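Substitutions in a 7-a-side festival: rolling or fixed?

Marlene Frota
We play the Drorevley festival in March, squad of 8 plus 2 keepers. Are substitutions unlimited, and must the clock stop?

Anselmo Xavier
Rolling, unlimited, at the halfway line. Clock runs. A keeper change needs the referee's signal - play must be dead.
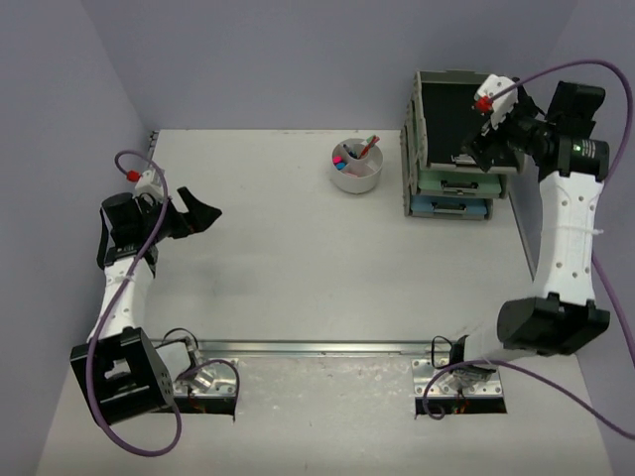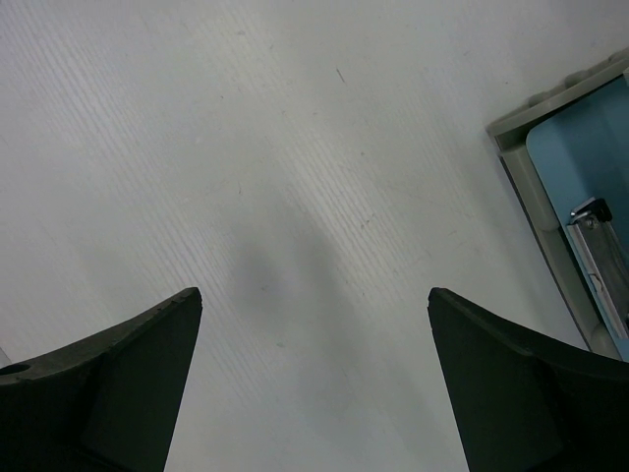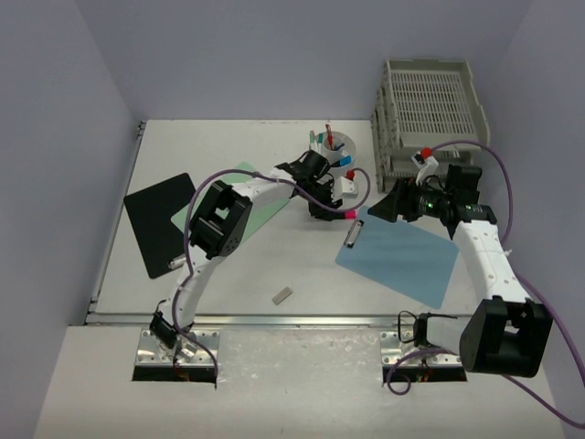
White work surface, three views

Yen-ting Yeh
Check the group sheet. Ours at Meireles allowed only 3 changes per half in knockout games.

Lucimara Fagundes
Same as Anselmo. The player going off must leave the pitch first.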